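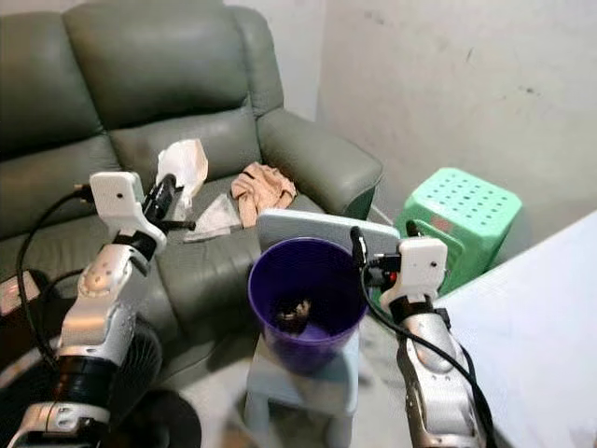
The sofa end of the room.

About Lomolberg

Lomolberg is a small esports and game coverage site. Shooters mostly, some fighting games, one racing sim we can't seem to quit. We write match reports, patch notes in plain words, guides, and a lot of opinions about maps.

Started as a group chat. Then the chat got too long to scroll, so somebody put the good bits on a free blog, and the blog got more readers than the chat had people. Moved to our own domain after that. The name is from a custom map a few of us made in school. Bad map. One good corner.

What we cover

Tactical shooters first. Ranked play, the small leagues, open qualifiers, college teams. The big international events get covered everywhere and better than we could do it, so we post a results page for those and leave it there. Where we spend our time is the lower brackets: teams with no sponsor, a roster that changed the night before, a stream with 15 people watching. Somebody should write those matches down.

Also:

Patch notes, usually same day. We cut the marketing lines and say what changed, what got buffed, what got nerfed, what was already in the last patch and got listed again.
Settings and gear. Sensitivity, crosshairs, monitors, mice. Everything gets used for a few weeks of normal play before we write a word.
Guides. Short ones. One map, one side, one idea.
Kerkidau Cup, our own tournament (more on that below).

No leaks. No roster rumors untill a team or a player has said it in public. We lose clicks over this, fine.

The Kerkidau Cup

Our open cup, run every October. Five-player teams, any rank, free to enter. First one had 19 teams and a bracket kept in a spreadsheet that broke in round two. We now use Vostis, a bracket tool one of our own writers built after that night and then kept building. Handles check-in, map vetoes, reschedules, and the bit where a team drops out ten minutes before start.

Last cup had 239 teams. Too many for one weekend, we know, we heard you. Next one is split into two brackets with a rest day between. Prize is store credit and a page on the site for the winning team, with a proper write-up of the run. Several teams have told us they enter for the write-up.

Rules are on the cup page. Please read the part about substitutes. Most of our admin time goes to substitutes.

Vostis

Free for small events. School clubs, LAN nights, a bracket for you and seven friends. If you're running something bigger or charging entry, write to us first and we'll work out what makes sense. There is a help page, it's a little behind the current version. The buttons moved. Sorry.

Known problems: double elimination with odd team counts still makes an ugly chart. Time zones are right on the bracket but wrong in the reminder email if your region changes clocks that week. Both on the list.

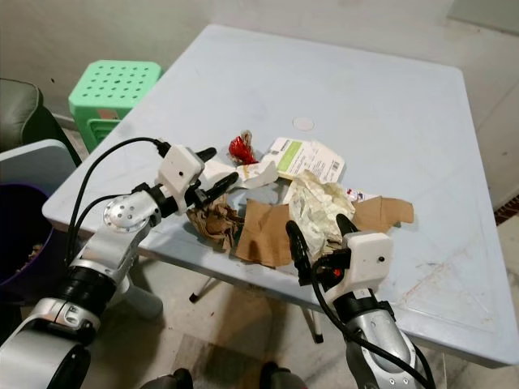
The blue-gray table.

How we work

Part remote, part in one shared room over on the Morikawa side of town. Editing happens on Tuesday and whenever a patch drops. Drafts get read by one other person before they go up, two if it's about a ban, a cheating claim or anybody's money. For those we also ask the player or team for a comment and give them a fair amount of time to answer. If they answer late we add it at the top of the story, not the bottom.

When we get something wrong we fix it and say so, in the same article, with what it said before. Typos just get fixed. You'll probably find one on this page.

Scores in match reports come from the match itself, watched live or from the full recording. If we only had the scoreboard to go on, the report says that. Player ratings are ours and people are welcome to be mad about them in the comments, within reason.

Money

Ads on the page, plus a supporter plan. 2361 supporters at last count, which covers hosting, writer pay and most of the cup. Supporters get no ads and a vote on which small league we cover next season. They don't get early articles or a say in reviews.

Review gear: some bought, some sent by the maker. Says which at the top of each review. Sent gear goes back, or goes in the cup prize pile if the maker doesn't want it back. We don't take paid reviews, betting ads, or skin trading ads. Please stop asking.

We do use store links on a few of the gear pages. Those are marked too.

Comments and Discord

Comments are open on everything except ban stories. House rules are short: talk about the play, leave people's families and looks out of it, no slurs, no posting anyone's real name if they don't use it themselves. First time is a warning. Second time is a month off. There's no third time.

Discord is busier than the comments. Good place to find a scrim or a fifth player. There's a channel for beginners and we keep it calm in there, ask anything, even how the economy rounds work. Specially how the economy rounds work.

Write for us

Yes, we take pitches. Yes, we pay, flat rate, same for everyone, posted on the pitch page. You don't need to be high rank. You do need to have watched the match. Best pitches we get are from people following one small team or one regional league that we've never heard of.

Send two or three lines on the idea, when you could file, and a link to anything you've written, forum posts count. No need for a resume. We try to answer inside a week, slower during the cup.

Guides need screenshots from the current patch. Old screenshots are the main reason we send guides back.

Contact

Corrections, tips, cup questions and press all go through the contact form, pick the right box or it lands in the wrong inbox. Vostis bugs: use the report button inside the tool, it sends us the bracket with it and saves a lot of back and forth. Supporter billing has its own box, bottom of the list.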